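2023-01-05

1/ Notes on specifying steel locker and storage cage packages for light commercial jobs. I do takeoffs for a distributor in Rulville, so this is from the quoting side. Most of the change orders I process come from the same few gaps in the drawings.

2/ Gauge first. Drawings often say "heavy duty" and leave it there. One maker's heavy duty is a 16 gauge door on a 24 gauge body. Another's is 14 on 16. Those two lockers don't price the same or last the same. Write the gauge for door, body, frame and shelf separately.

3/ Lower gauge number means thicker sheet. I still get markups from people who think going from 16 to 18 is an upgrade. On a school job that mistake got as far as the approved submittal.

4/ Galvanized sheet and uncoated sheet of the same gauge number are not the same thickness. If it matters to you, give the decimal and state whether it's before or after coating.

5/ Welded or knock-down. Knock-down ships flat and costs less in freight. Welded costs more to move and less to install. The job we just closed had 871 openings, and the freight difference between the two was bigger than the price difference between the two manufacturers being compared.

6/ On that same job the base detail was missing. Lockers can sit on legs, on a closed metal base, or on a concrete curb by others. "By others" has to appear on somebody else's drawing too. It didn't. The curb went in as a change order.

7/ Curb height: hold it level to 1/8 inch over the full run if you can get it. Installers can shim more than that, but the shims show at the front edge and door alignment goes off by the end of the row.
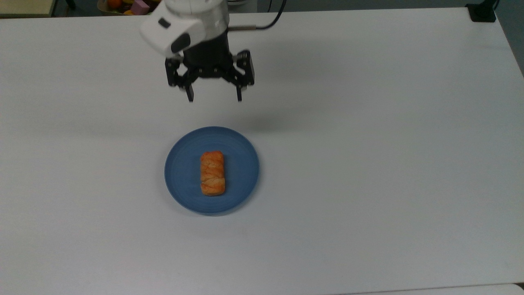 8/ Fillers. Nearly every recess is drawn at exactly the width of the lockers. It will not be built that way. Leave 3 inches total and call for a slip-joint filler at each end. A filler cut on site from flat sheet never matches, and touch-up paint on a raw edge rusts in a damp room.

9/ Sloped tops: individual or continuous. Continuous looks cleaner and needs end caps and splices, which are separate line items at most plants. If the elevation shows a slope and the schedule doesn't mention it, I quote flat and note the exclusion. Read the exclusions.

10/ Storage cages. Same problem, different vocabulary. Woven wire gets called "mesh," welded wire gets called "mesh," and expanded metal gets called "mesh." Give the wire diameter, the opening size, and the word woven or welded.

11/ For tenant storage, 2 inch openings are common and fine for most things people keep in a basement. If the owner wants to stop an arm or a hook, go smaller. If they want to stop people from seeing in, wire is the wrong product and you need solid sheet panels.

12/ Cage ceilings. Check these with whoever is doing the sprinklers before release. A wire top generally causes less trouble than a solid one, but the fire marshal gets the last word and I won't guess at it on a quote.

13/ Post spacing and floor anchors: the shop drawing will show anchors at every post. Confirm the slab. Post-tensioned slabs need to be scanned before drilling, and the scan is not in anybody's number unless you put it there.

14/ Finish. Powder coat is standard for both product types. Ask whether the part is coated before or after assembly. Coated before welding means bare metal at the weld. For pool areas go to galvanized under powder, or skip steel and price solid plastic.

15/ Color. Standard colors run on the normal schedule. A custom match adds a sample, an approval and a separate run. Two-color work (doors one color, body another) is usually cheap if both are standard. It is not cheap if one of them isn't.

16/ Locks. Built-in combination, padlock hasp, keyed cam, or electronic. The door is punched for the lock at the plant. Changing the lock after release means new doors or cover plates. Get the lock decision in writing before the order goes in, even if the lock itself is bought later.

17/ Keying schedule for cages: master, grandmaster, keyed alike, keyed different. "Keyed per owner" is a placeholder. I hold the cylinders until I get a real one.

18/ Accessible units. A percentage gets applied, then they all land at the end of one row because it's easy to draw. Spread them by room. Check shelf height, hook height, handle type and the bench beside them. The locker plant only covers the first three.

19/ Comparing quotes. I was sent two last month for one project, one from Clutico and one from Grundholm, and asked why they were so far apart. One included benches, number plates and fillers. The other was boxes only. Once the scopes matched, the gap was small enough that lead time decided it.

20/ So build a scope sheet before you ask for numbers. Mine has lines for body, door, frame, base, top, end panels, fillers, locks, plates, benches, freight, unloading, install, and tax. Any blank gets a call before it goes in the comparison.

21/ Unloading is the one that gets lost. Standard freight terms put the pallets at the tail of the truck. If there's no dock and no forklift on site you need a liftgate, and a pallet of welded lockers may be too long for one. Ask for pallet dimensions with the ship notice.

22/ Count and inspect at delivery, before signing. Note damage on the bill of lading with the pallet number. "Subject to inspection" written next to the signature has not helped on any claim I've filed.

23/ Lead times I'm working with for February release: stock-color knock-down is reasonable, welded is longer, custom color longest. I won't post weeks here. They moved twice while I was writing this thread. Call and get the date on the acknowledgment.

24/ Field measure still beats all of this. If the walls are up, measure at floor, bench height and top. Use the smallest of the three. If the walls aren't up, put "hold to dimension" on the drawing and send it to the framer as well as the architect.

25/ Asked in replies whether I'd share the scope sheet. Yes, as a plain spreadsheet. It's set up for lockers. The Dương warehouse job used a modified version for cages, with extra columns for post type, gate swing and header height - I'll add that as a second tab once I strip the pricing out.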